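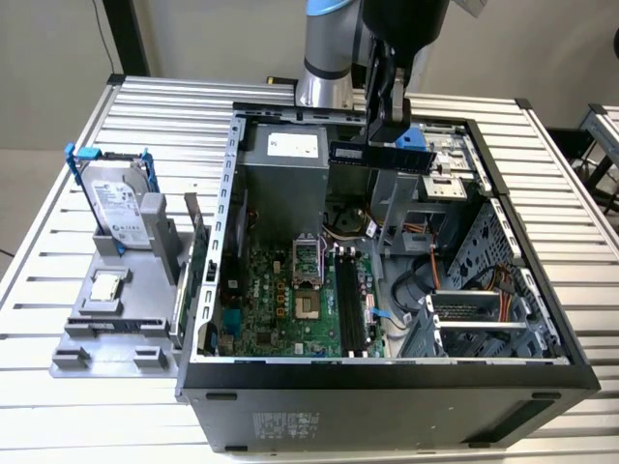
Woneck Students Put Robot Arm to Work on Desktop PC Assembly

Team will compete in July and asks the public to keep its expectations in check

Mar 28, 2024 – The automation club at Woneck Technical College will enter a robot arm in the Grokby Assembly Challenge this July, the club announced today. Teams in the challenge must program a robot to put parts into an ordinary desktop computer: memory, a processor, a hard drive and an expansion card. A person who has done it before can manage the job over a coffee break. The club does not expect its robot to be faster, and members would like that understood before anyone buys a ticket.

"I have read a lot of press releases about student robots, and most of them promise that somebody's job is about to change," said Yetunde Ezeani, the club's faculty adviser. "Our robot puts memory in a computer. Some days it does that well. I would rather people came to see what it can do than what the poster says it can do."

The club works with a two-finger gripper and a Dell tower laid on its side with the side panel off. Parts wait next to the computer in a gray fixture, each in its own pocket or slot, so the program knows where to look for them. Ezeani regards the fixture as a fair part of the method and also as a fair reason to be suspicious of it. A repair shop does not hand its technicians every part facing the right way.

Memory has taken up most of the spring term. The module has to be carried in over the power supply, turned to match the slot, lined up with the notch and then pressed down hard enough to seat but not so hard that the board bends. Team captain Wael El Ouafi said the club has logged 700 practice runs on that step and wants 1000 before July.

"People ask for our success rate and I ask them which week," said El Ouafi. "If we move the case a little, the number drops. We write that down too."

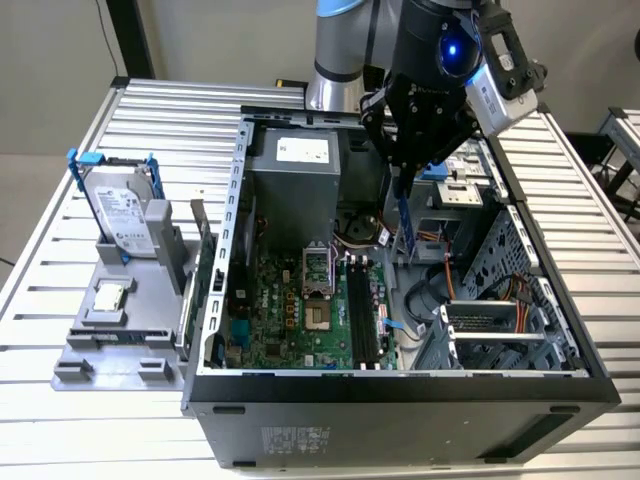
The cables are a harder problem. They bend, they cross the board wherever they please, and they are never in quite the same place after the case has been handled. The challenge rules allow teams to leave every cable as it is, and the Woneck team plans to use that allowance in full. Samah Abdel Rahman, a second-year student who wrote the club's entry statement, argued for saying so in public.

"If you leave the cables out, you have not automated building a computer," said Abdel Rahman. "You have automated some of it. I think that is still worth a year of my time, but I wanted the sentence in there."

Each team gets 3 attempts at the challenge and may stop the robot by hand 2 times before an attempt is thrown out. Judges score how well the parts are seated and whether anything was scratched or bent. Speed counts only to break a tie. Ezeani said she pushed the club toward this contest over flashier ones for that reason, though she still has doubts about a scoring sheet that gives no credit for explaining a failure.

Travel and spare parts are being paid for by Brenetti, a local machine shop, and by the Hegazy Fund for Student Projects. Fund director Iman Hegazy said the grant does not depend on how the team places. The fund has asked for a written report in which the failed runs get as much space as the good ones.

An open practice will be held in the college's automation lab before the team leaves for the challenge. Admission is free. Visitors should be ready for long pauses while students change a line of code and start over, and there may be a stretch when the arm does not move at all.

Press contact: Abdelkrim Farouk, Communications Office, Woneck Technical College. Requests to film the arm should include the length of the visit – the club will not stage a run for the camera or speed up footage on request.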